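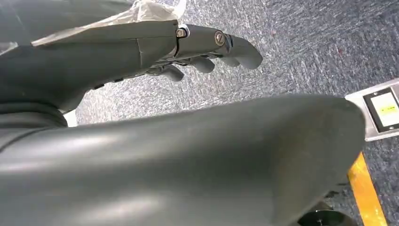 Why does a loaf of bread go stale even when it is kept in a closed bag?

The starch in the crumb slowly returns to a firmer form after baking, and it takes hold of water while it does so. The bag keeps most of the water inside, but it cannot stop this change in the starch.

Chapter 4
Bread After the Oven

Most books on baking end when the loaf leaves the oven. For a small bakery this is the middle of the story. The bread must cool, be sliced or left whole, be packed, travel to a shop and then wait in a kitchen for two or three days. In all this time it continues to change. In this chapter we study these changes and what the baker can do about them.

Students often believe that staling is the same as drying. It is easy to see where the idea comes from, as old bread feels dry in the mouth. But if you weigh a loaf stored in a tight bag, you will find that it has lost very little weight, and still the crumb is firm. Drying and staling are two processes. They can happen together, and in an open basket they do, but each one has its own cause and must be treated separately.

4.1 What happens in the starch

Wheat flour contains starch in the form of small grains. In the oven these grains take up water, swell and become soft. We say that the starch gelatinizes. The long chains inside the grains, which were well ordered before, lose their order, and this gives fresh bread its tender crumb.

When the loaf cools, the chains begin to find their order again. The straight chains, called amylose, do this in the first hours, and they help the crumb become strong enough to slice. The branched chains, called amylopectin, need several days. It is mostly the second group which makes the bread hard on the third morning. The name for the whole process is retrogradation.

Retrogradation goes faster in the cold, as long as the bread is not frozen. A refrigerator is therefore a poor place for a loaf. In a freezer the process almost stops, but the loaf should pass through the cold zone quickly, so it is better to freeze it in slices than whole.

4.2 The crust moves in the other direction

While the crumb becomes firm, the crust becomes soft. Water travels from the wet center to the dry outside, and if it cannot escape into the air, it stays in the crust. A paper bag lets this water out and keeps the crust crisp for a day, but the loaf dries sooner. Plastic film does the opposite. There is no wrapping which serves both parts equally well, and the baker has to decide which part the customer cares about more.

4.3 A case: the Quispe bakery

We will return several times in this chapter to the Quispe bakery, which sells 300 loaves each morning. Of these, 135 are a plain white pan loaf and 122 are a rye mix named Kakska. The remainder are rolls baked together in one piece and sold as a loaf. The owner, Adjoa Baidoo, received complaints that the pan loaf was gummy when cut. Her first thought was the flour. The records showed that the loaves were going into plastic bags after 4 minutes on the rack, when the center was still hot and full of steam.

The rye mix gave no such complaints, although it was packed by the same people. It was always baked first and stood on the rack until the other work was finished.

Before you read section 4.4, try to answer in your notebook:

What would you expect to find on the inside of a bag closed too early?
Which part of the pan loaf would mold first, and why?
Would a longer baking time solve the problem, or only hide it?

Words used in this chapter

Crumb: the soft inner part of the bread.
Gelatinize: to take up water and swell under heat, said of starch.
Retrogradation: the return of cooked starch to a more ordered and firmer form.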